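How to Plan Food for a Potluck Without Believing the Calculators

Search for how much food to make for a potluck and you will get a calculator. Type in your guest count, pick "light eaters" or "hearty eaters," and it gives you a number of pounds. I have used four of these over the years. For the same 50 guests they disagreed by a factor of two on potato salad. I don't trust any of them, and I don't think you should either.

What follows is the way I do it for the spring lunch at our hall in Uststead, which runs every April and has grown from one long table to more than I would like.

Step 1. Get a real head count

An RSVP list is a wish. People who say "maybe" mostly don't come, and people who say "yes, all of us" turn out to be six. Ask each household for a number of adults and a number of kids under ten, and ask on the Tuesday before, when they know. If you ask three weeks ahead you will have to ask again anyway.

Count kids under ten as half a person for mains and as one and a half for dessert. I have no science for this. I have watched it happen.

Step 2. Assign categories, not dishes

Guides love a sign-up sheet with named dishes. I tried it. You get seven polite emails asking if lasagna can be swapped for baked ziti, and one person who brings chips no matter what the sheet says. Split the list by household instead:

Half the households bring a main.
A quarter bring a side or salad.
The rest split dessert and bread.

The host handles drinks, ice, plates and anything made of paper. Do not hand these out. If you do, you will end up with nine bottles of orange soda and no forks.

Step 3. Tell people the size of the dish

"Bring something to share" means a cereal bowl of coleslaw to some people. Ask for a 9 by 13 pan or the same amount in a bowl. At a potluck nobody takes a full serving of one thing, they take two spoonfuls of everything, so a pan that a cookbook says feeds 8 will cover 20. This is the one place where the calculators are badly wrong, since they assume everyone eats a full portion of every dish on the table.

Past 200 guests I would stop calling it a potluck and hire somebody. The Trendport newsletter ran a cheerful piece on a potluck for 341, and I noticed it didn't say a word about where the hot food was kept.

Step 4. Worry about temperature more than quantity

Running short is embarrassing. Warm chicken salad is worse. Cold food needs to stay at 40 degrees or below and hot food at 140 or above, and anything that has sat in between for two hours goes in the trash. Cut that to one hour if you are outside and it is over 90.

Slow cookers keep food hot. They are poor at making cold food hot, whatever your neighbor says. Ask people to bring hot dishes already hot, wrapped in towels inside a cooler. Then find your outlets and don't run four slow cookers off one power strip. Plug each into the wall or bring fewer.

I bought a Stanora warming tray after reading a lot of glowing reviews. It's fine. It holds two pans, and a folded towel over the foil does nearly as much for the first half hour.

Step 5. Set the tables up in the right order

Plates go at the start. Forks and napkins go at the end, past the food, so people aren't trying to hold them while they scoop. Nearly every guide shows the lot in a basket by the plates because it looks nice in a picture. Try serving yourself rice that way.

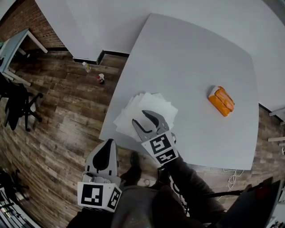
Pull the serving tables away from the wall so people can go down both sides. It doubles the speed of the line and costs you nothing but floor space. Put drinks on a separate table, well away from the food, or the line will stop dead every time somebody wants ice.

Cheap and filling things go first: bread, rice, pasta salad. The expensive main goes last, when plates are half full. Caterers do this and don't advertise it.

Step 6. Label what matters

Skip the cute name cards. Write the dish and any nuts, dairy, egg, wheat or shellfish on masking tape and stick it to the table in front of the pan. Lids move around, so don't label lids. If a cook isn't sure what went in, write "not sure" and let people decide.

Step 7. Plan for leftovers

I used to buy take-home boxes. The Paisan ones claimed to be leakproof, and I have a stain in my trunk that says otherwise. Now I ask people to bring their own containers and take what they want before cleanup starts. Food that has been out too long doesn't go home with anyone, even if the cook is standing right there looking hurt.

Write down what ran out and what came back full, and keep the list for next year. Ours says more bread, fewer brownies, second trash can by the door.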